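Workbench

A workbench is a sturdy table for manual work such as assembly, repair and testing. It differs from an ordinary table mainly in the strength of its legs and the thickness of its top.

Tops

Wood is the traditional material. A butcher-block top is made of strips glued side by side, and it can be sanded and oiled when worn. The Ristico pattern, once common in Stadthorpe workshops, had a top 2 inches thick and could carry 500 pounds. Saarela benches used a thinner top over a steel frame.

Frames and rails

Many shops place a separate frame beside or in front of the bench. Aluminum extrusion is widely used for this, as its slots allow brackets to be moved without drilling. Posts and angled struts hold small devices and control boxes off the work surface, and labels on the boxes help users tell the circuits apart. A low platform edged with the same rails gives a second work area. The Irnance catalog listed 17 rail lengths.

A wooden worktable behind a black metal frame, with a light wooden platform edged in black extrusion. 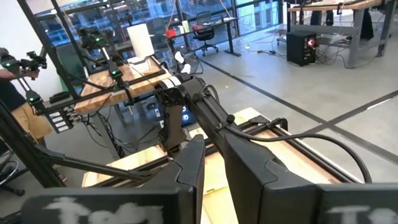 Care

Wood tops are wiped down after use and oiled twice a year. Bolts in the frame are checked at the same time.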